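Dotness Stacking Cup and Plate Set: Review

Reviewed in November. Price paid: full retail, from the Kırmızıgül web store.

The Dotness set is one handleless cup and one shallow plate with a raised rim. It is sold for small apartments, offices and break rooms where shelf depth is limited. The set replaces a Zundach pairing that had been in use at the same desk for two years. Testing covered fit, stability, cleaning and wear.

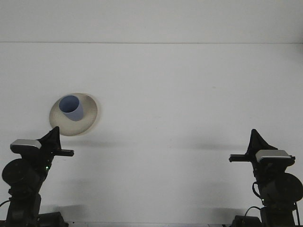

Photo: Getomcombe Tableware Notes

Colors. The plate is cream, leaning toward beige at the rim. The cup is a light periwinkle blue. The store also lists a gray cup and a white plate, and any cup can be ordered with any plate. The blue is paler than the swatch on the order page. Buyers matching an existing set should order one cup first.

Fit. The plate has no molded ring or well to locate the cup, so the cup can be set down anywhere on the recessed center. Placed off to one side, it leaves enough space for a slice of toast or a couple of cookies. A true saucer holds its cup in one spot and wastes the remaining area, and for desk use the Dotness layout is preferable. The drawback is that the cup can slide when the plate is carried. With the cup half full, a normal walking pace caused no trouble. A quick turn moved it against the rim.

Cup shape. The body is a plain cylinder with a slight taper toward the base. The taper allows stacking, and three cups nest without binding. It also makes the base narrower than the mouth, and the cup is easier to tip than a straight-sided mug of the same height. Measured capacity to the lip was 200 ml. The practical fill is lower, given the lack of a handle. At 90 °C the outer wall was too hot to hold near the top, and a wait of several minutes was needed. Cold drinks present no issue.

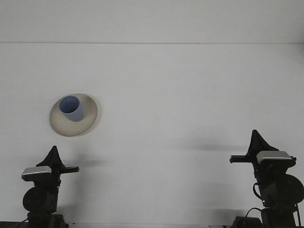 Dotness cup on the plate, set toward one side.

Cleaning. Both pieces went through 50 dishwasher cycles on the standard program. No chips or crazing were found. The edge of the recessed center collects a thin line of residue if coffee is left to dry there, and it takes a brush to remove. The inside of the cup wiped clean each time. Tea left overnight produced a faint stain that came off with baking soda.

Plate alone. The rim is high enough to hold crumbs and a small amount of sauce. The flat center takes a knife without rocking. As a dinner plate it is too small, and the manufacturer does not claim otherwise. It works well for bread, fruit or a sandwich cut in half.
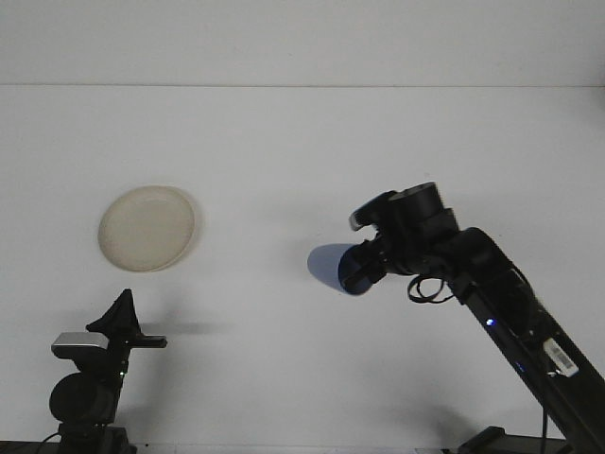

Plate without the cup, showing the raised rim.

Comparison. The Zundach cup has a handle and a wider base, and it is the better choice for hot coffee. Its saucer is of little use for anything else. The Dotness plate takes less shelf height and serves two jobs.

Score: 71 out of 100. Points were lost for heat at the lip, the narrow base and the inaccurate color swatch. Replacement cups and plates are sold singly at the same store, with shipping charged per order.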